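Dudum press tracker review: one album campaign in

Dudum is a press tracking tool for music publicists, made by Pusness. It collects mentions of an artist from news sites, blogs, podcasts and public social posts, then sorts them by tone and sends you a report. I do publicity for a small roster of singers and bands, and I paid for it myself at $35 a month starting in January. I used it through one full campaign, the second album by Lei, and for the day-to-day work on everyone else.

Setup is quick. You type in the artist name, add the album and single titles, and list words to leave out. With a name like Lei you need that last part. My first report was mostly garland shops and currency news. After I added 26 blocked terms the junk dropped to a few items a day, and I could live with that. If your artist has an unusual name you can skip this step.

Coverage of the larger music sites is good. New reviews usually showed up before I had finished my coffee, and the headline, byline and outlet were filled in correctly. Small blogs are hit or miss. Two that I pitch regularly never appeared until I added them by hand, and there is a limit of 48 custom sources on the basic plan. Podcasts are searched by transcript, and the link takes you to the right minute of the episode. I used that more than I thought I would, mostly to pull quotes for the tour one-sheet.

The tone score is the weak part. Every mention gets a mark from negative to positive, and the software reads words one at a time. A glowing review that called a ballad "devastating" was filed as negative. A satire piece about one of my other singers was filed as straight news and triggered a crisis alert at 3 a.m. You can correct the score, but the same outlet was marked wrong again the next week. I turned the alerts down to the daily digest and read the mentions myself.

Reports are clean and easy to send. You pick the dates, drop in the artist's logo and export a PDF that managers can read without calling you. The reach figures on the last page look too high to me, so I delete that page before it goes out. The export also cuts long headlines, and there is no way to change the font size.

I had the Pridcombe service for two years before this. Pridcombe still does a better job with print, and it scans regional papers that Dudum doesn't touch. It costs a lot more, though, and its search page is slow. If most of your coverage is in newspapers, stay with it.

Support answered both of my emails within 8 hours. One reply fixed my problem, which was a duplicate artist page. The other told me that better satire handling was planned, with no date. 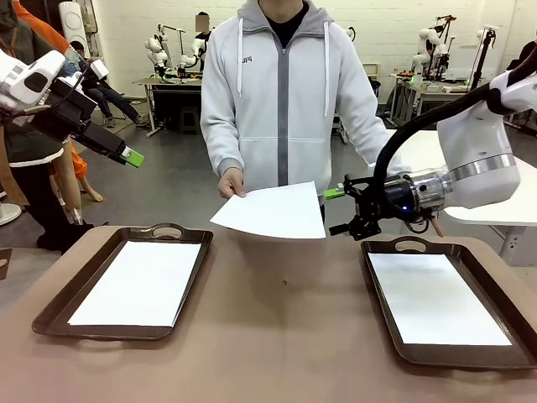
I'm keeping the basic plan through the summer tour dates. The team plan adds shared folders and a higher source limit, and I haven't tried it.

Rating: 3.5 out of 5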